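How to Sort a Snack Stash and Keep It Off the Bed

Snacks bought one at a time end up everywhere: coat pockets, school bags, the nightstand, under a pillow. Gathering them into one shallow tray takes 15 minutes and costs nothing if you have a box lid to spare. The method below works for a child's room, a dorm, or any bedroom where people read and do homework on the bed.

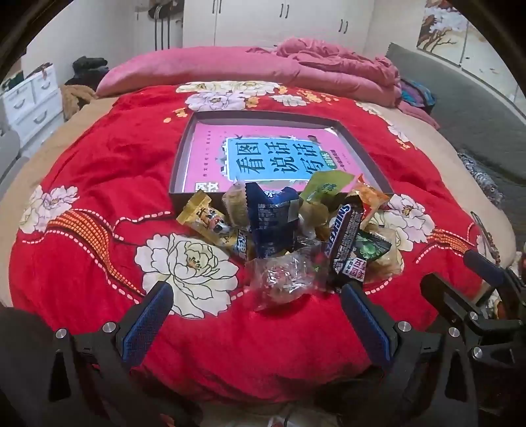 By Kendra Nguyen
Updated May 27, 2024
Filed under: Bedrooms, Small Storage

What you need

A shallow box lid or tray with raised walls
A small zip bag or clear plastic bag
A marker
A damp cloth
A second container for anything that is not food

The lid from a boot box or a board game is about the right depth. You want walls high enough to stop a candy bar from sliding out but low enough that you can read the wrappers without digging. Gray or another plain color makes small candies easier to find than a busy print does.

Step 1. Clear the bed and pull the cover tight

Smooth the bedspread before you put anything on it. On a large floral print, like red with big peonies, small bright wrappers disappear fast, and a fold in the fabric will hide them completely. Push comforters and extra blankets up to the head of the bed so you have a flat area in the middle.

Step 2. Empty everything in one place

Tip out the bags and pockets onto the flat area. Check the side pockets of backpacks. Do one person's things at a time if the room is shared, or you will spend the rest of the afternoon settling who bought what.

Step 3. Take out what is not food

Books, pencils, hair ties and receipts go in the second container. A workbook is the usual stray. In our house it is the pink one, 看图说话写话, a look-at-the-picture speaking and writing book, and it lies flat in the lid as often as it lies on the desk. Move it before you start stacking - chocolate on a homework page does not come off.

Step 4. Check dates and seals

Look at the back seam of each packet, where the date is often printed. Put anything past its date in the trash. If a packet is open, eat it today or fold it over and clip it. Press sealed packets lightly. One that has gone flat probably has a pinhole.

Step 5. Group by shape

Most people group by flavor, but shape packs better.

Bars, such as a Snickers, stand on end against a wall of the lid.

Tall flat packets go behind them, print facing out.

Foil-wrapped pieces and twist-wrapped candies go in last, in the gaps.

Tiny loose pieces go in the clear bag. Squeeze the air out and tie it.

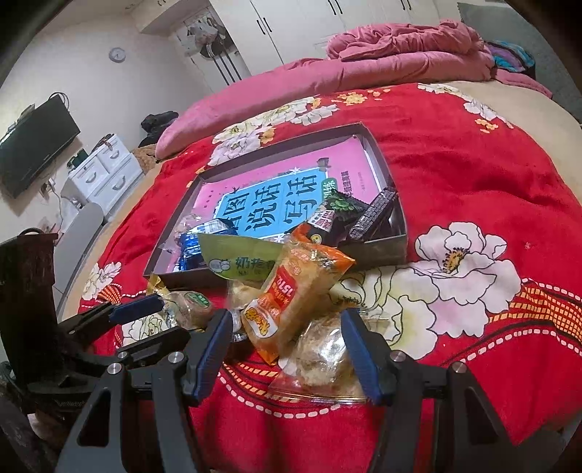

Step 6. Fill the lid from the back

Start with the tallest packages along the back wall and work forward. Stop when the pile reaches the top of the walls. Anything above that line will be on the blanket by morning. If you have more than fits, start a second lid instead of heaping the first.

Step 7. Move the lid off the bed

Pick a shelf or a drawer away from the heater and out of direct sun. Chocolate softens and then turns white and chalky when it cools again. It is still safe to eat, but kids tend to refuse it.

Shake out the bedspread over the floor, then sweep. Wipe the lid with the damp cloth the next time it is empty and let it dry before refilling.

How often to do it

Once a month is enough for us. We skipped February this year and paid for it with a melted caramel in a pillowcase.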